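Moving the demonstration work in-house

Posted 8 August 2022

We stopped sending pick-and-place demonstrations out to Jundo in June. The work is now done at our own tables with hand-held grippers, by the same people who used to key in orders for the Turow line. Edith Quispe runs the schedule. A block is 43 minutes, then the operator changes.

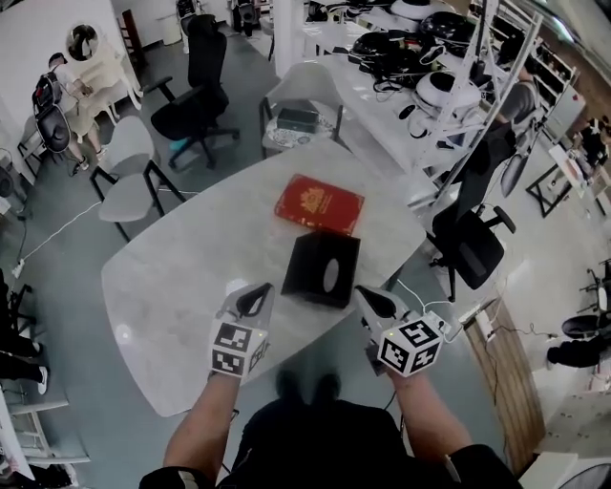

The job change is larger than the tooling change. Order entry was seated work, measured by lines per hour. Demonstration work is done standing, with both arms out, and the old measure is useless for it. We set a quota of 400 takes a week at first and dropped it after 17 days. People rushed the approach to the object, and Savunent, who train on the data, rejected most of those takes.

What replaced it is a short review at the end of each block. The operator marks their own bad takes - no penalty attached - and the rejection rate came down. Shoulder complaints did not, so we are testing lighter grips from Uysal.

Pay is the open question. The operators are still on the order entry grade, and I have asked for a new one. 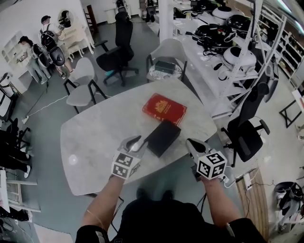 Both grippers at the black box, with the red book behind it.

Next month we add 10 objects to the set. I will post the new block times once Edith has them.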